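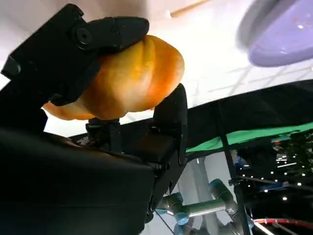 By the Food and Industry desk
From the November issue

The glossy crust on a bread roll is a product of timing. At Oltmanns, a wholesale bakery that supplies hotels and canteens, the timing belongs to the proofing room, and for most of last winter the proofing room was wrong.

The complaint from customers was always the same. Rolls delivered on Thursday had split along the side, below the scoring, and the tops were dull. The bakery changed its flour, then its yeast, then the depth of the cut. The splits continued.

A side split usually points to dough that goes into the oven under-proofed or with a dry skin. The surface sets early, the interior keeps expanding, and the gas leaves through the weakest point. Scoring is meant to supply that point. When the skin has dried, the cuts open poorly and the seam at the base gives way first.

Oltmanns mixes 488 kilograms of dough per batch and divides it into rolls that rest on racks in a humid room. The controller on the wall showed a steady reading all winter. Its sensor, made by Jukell, was mounted beside the steam inlet – the wettest spot in the building. Racks near the door were proofing in much drier air.

The bakery hired Vandesley, a small firm that surveys cold stores and drying rooms, to log conditions at rack height. The loggers ran for 10 days. They recorded a sharp drop in humidity each time the door was opened, and a slow recovery that the controller never registered. Thursday was the heaviest loading day, with the door open longest.

The repair was modest. The sensor was moved to the return air duct, a strip curtain was hung inside the door, and the fan was slowed. Parts and labor came to $3160. Proofing time was extended by some 2 minutes for the racks nearest the door, which still run slightly cooler than the rest.

Steam in the oven was adjusted last. Moisture on the surface during the first part of the bake delays crusting and dissolves starch, which then dries to a shine. Too much of it flattens the scoring. Oltmanns now injects one short burst at loading and vents before the crust begins to color.

The bakery's enriched dough, sold under the name Anorura, gets an egg wash and follows a separate schedule. Its proofing settings are due for review after the holiday orders ship.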